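Steaming bao in an electric steamer, bottoms keep going soggy

Home > Kitchen Talk > Small Appliances > Steamers

marrowbone_m
Right, second go at this, the first post vanished when I hit preview. Got one of those electric pot steamers, basket sits straight on top of the base, glass lid. Making pleated pork buns from the freezer and from scratch. Tops lovely. Bottoms like wet bread. Every time. Tried less water, tried more water, no differnce. What am I doing wrong?

Maite Moya

ronham_rob
Paper. Are you using paper?

marrowbone_m
No paper. Straight on the metal. Oiled it a bit.

ronham_rob
There's your answer then. Squares of baking parchment, one per bun, bit bigger than the base of the dough. Mine used to tear their own bottoms off on the holes, never mind soggy.

Candela A
Disagree, sorry. Paper makes it worse if you cut it too big. Blocks the holes, steam can't get round, and the water pools on top of the paper and the bun sits in it. Either cut it small or use cabbage leaves. I use cabbage. Outer leaves you'd chuck anyway. Blanch them first or they curl up.

ronham_rob
Who's got a cabbage every time they want a bun

Candela A
Me. It's a cabbage, not a truffle.

steamy_iñaki
Its the lid. Glass lids drip. Flat-ish ones drip worst, everything runs to the middle and comes down on whatever's there. Bamboo soaks it up, metal and glass don't. Tie a tea towel round the lid, knot the corners up over the knob so they don't dangle near the base. Done. Been doing that with my old Grusent for years and it was a cheap thing to start with.

marrowbone_m
Towel on the lid I've not tried. But the tops are fine? If it was dripping wouldn't the tops be spotty?

steamy_iñaki
Not always. Runs down the pleats and round the sides, ends up underneath. Look for shiny patches.

Candela A
Agree with Iñaki on the lid. There, mark the day.

abilio_i
Two things. One, water starting cold or already boiling? Two, how long do you leave them in after you turn it off?

marrowbone_m
Cold. And I don't leave them, they come straight out, I'm hungry

abilio_i
Straight out is why they wrinkle as well, I bet. Knob to off, lid stays on for 3 minutes, then crack it open a finger's width, then wait a bit more. Lift the lid away from you and sideways so the drips don't go back in the basket. Buns on a plate in one go, not fished out one at a time with the lid going up and down.

And don't leave them on the plate if you can help it. China plate, hot bun, sweats underneath. Wire rack first, plate after.

ronham_rob
Rack's a faff for four buns.

abilio_i
Then eat faster.

marrowbone_m
OK so just to get this straight. Lid off, laid flat on the table, steamer in the middle, plate of buns the other side ready to go. That part of my setup is ok? I've got it all on the white table against the wall, plug's there.

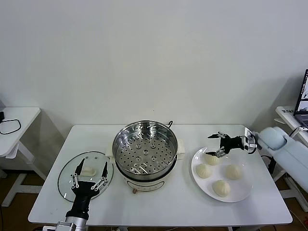
Do the buns need gaps between them in the basket?

They do, leave two fingers between each one and the same from the rim, as the dough swells in the steam and buns that touch will tear when you pull them apart.

ronham_rob
Layout's fine. Wouldn't have it hard up to the wall when it's going though. Steam takes paint off. Ask my landlord.

Candela A
Second that re the wall. Pull the table out a bit or turn the pot so you're not cooking the plaster. Mine bubbled behind the kettle and that was only a kettle.

steamy_iñaki
Lid goes down knob up I hope. Knob down it rolls about. Also puts a puddle on the table either way so stick a cloth under.

marrowbone_m
Knob up yes. Cloth, no, but will do.

Candela A
How many are you putting in at once?

marrowbone_m
Four. Could do more but they're not small.

Candela A
Four's sensible. People cram them. My sister-in-law does 8 in a basket that size and wonders why she gets one big bun.

rocio_arroyo
Coming in sideways but has anyone asked about proving? If they're overproved they collapse and go dense and damp at the bottom, looks exactly like soggy but it's not water at all. Cut one in half. If there's a grey gluey line along the base it's your dough. If it's properly wet to touch it's steam.

marrowbone_m
Hm. Gluey line on the homemade ones, I think. Freezer ones are just wet.

rocio_arroyo
Two different problems then! Homemade: shorter second prove, take them when they feel light but still spring back. Freezer: don't thaw them, in from frozen, they sweat like mad if you let them sit out, and that's your water.

ronham_rob
Always thaw mine. Never had bother.

rocio_arroyo
You also said yours stuck and tore Rob

ronham_rob
That was before the paper.

abilio_i
From frozen is right. Add a few minutes on.

steamy_iñaki
What setting are you on btw? If it's a dial, not flat out. Bring it up on high then turn it down once there's a decent plume. Full boil spits up through the holes on the shallow ones, and you get water on the bottom of the bun direct. My guess thats half of it.

marrowbone_m
Full. Always full. Thought more steam = better

steamy_iñaki
Nope. Lower. And water well under the basket, you want a gap.

Candela A
I'd leave it on high, personally. Low steam gives you flat yellow buns. Just less water.

steamy_iñaki
Medium isn't low Candela

Candela A
On my Bravo it may as well be. Depends on the machine.

abilio_i
It does depend. Try one batch each way, same dough, same paper, write it down. Only way to know with your own pot.

marrowbone_m
Right. Doing it tonight. Parchment cut small, tea towel on the lid, medium once it's going, wait before opening. Freezer ones so no proving excuses. Will report back.

marrowbone_m
Update. Much better. Bases dry, bit tacky on one but that was where the paper had slid off. No wrinkles. Towel was soaked when I took it off, couldnt believe how much was in it. So that was all going on the buns before.

Did the second lot on high like Candela said, everything else the same. Bit wetter underneath. Puffier on top though, have to say.

Candela A
Puffier. Thank you.

steamy_iñaki
Wetter. Thank you.

rocio_arroyo
Try the homemade next and keep an eye on that second prove. Warm kitchen it'll be quicker than the recipe says. In February mine took the full 60 minutes, now it's way less.

marrowbone_m
Will do. What's everyone dipping in, black vinegar or soy? Only got soy.

ronham_rob
Brown sauce

Candela A
Rob no.

abilio_i
Soy with a splash of malt vinegar and grated ginger will do you till you get to the shops. Bit of chilli oil if you have it.

marrowbone_m
Got ginger. Ta all. Off to find a smaller tea towel, the big one kept coming undone.

steamy_iñaki
Elastic band round the knob — saves knotting it.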